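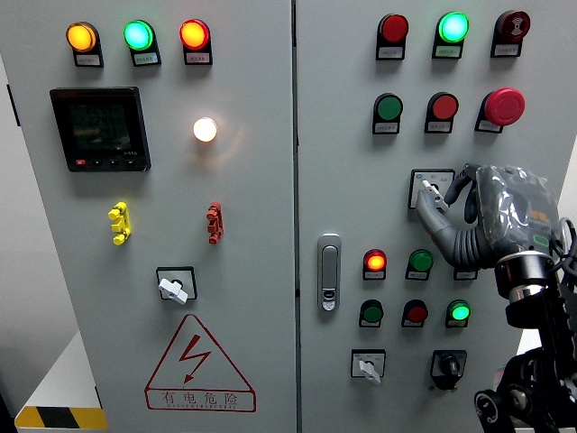

SHOP-FLOOR CHORES: ARE WE THERE YET?

Filed under: Talks & Slides / Automation

Slide 1. Leave the cabinet up while people sit down. Don't start on it yet. Ask who has had to turn a selector switch on a panel like this at four in the morning. Wait for hands.

Then: gray gripper, small white knob, two doors full of buttons. The question for the next 24 minutes is whether I'd let it do that on my line with no one standing by. My answer today is no. I'd like to be talked out of it.

Slide 2. What the job is. At Karkthorpe the panel round is the dullest chore we have. Read the lamps, read the meter, turn what the sheet says to turn, write it down. 39 items per round. Everyone hates it, so every vendor wants to sell us a machine for it.

Slide 3. Back to the cabinet for a minute. Point at the knob in the fingers, then at the big red mushroom button up the door from it. Then the lightning-bolt sign on the left door. Holding a knob is fine. I have seen plenty of machines hold a knob. Turning the right one, the right way, and knowing it went all the way over – that's what I'm paying for. A still can't tell you any of that, and please say so out loud, because half the sales decks we get are stills.

Slide 4. The 85 percent slide. Bustimix quoted us 85 percent success on switch tasks. (Pause. Let them do the sum.) On a 39-item round that leaves five or six things wrong. A trainee with that record would be off panels by lunch. Ask what counted as a success. We asked, and got three different answers.

Slide 5. Lamps. Some are lit, some aren't, and on the right door there's an unlit red one in the same row as a bright cyan-green one. A person glances and knows if that's normal for this cabinet. The Jandum demo we went to in September could name every color and had no opinion on any of them.

Slide 6. Home version, keep it short. Van Dusen has the kitchen pitch: dishes, laundry, counters. 270 hours of trial running, they told us. I asked how many of those hours had a person in the room ready to step in. Still waiting on that one. If the question comes up, say I'd expect folding towels to be sorted out before live panels, and I wouldn't buy either yet.

Slide 7. What would change my mind. A full round, unedited, on our cabinets. A log of every miss, including near misses. Someone from the night shift picking the order, not the vendor. And a price with the minder's wages in it.

Q&A. Someone will say people make mistakes too. Yes – and they usually come and tell me.

Leave slide 7 up. Handouts are by the door.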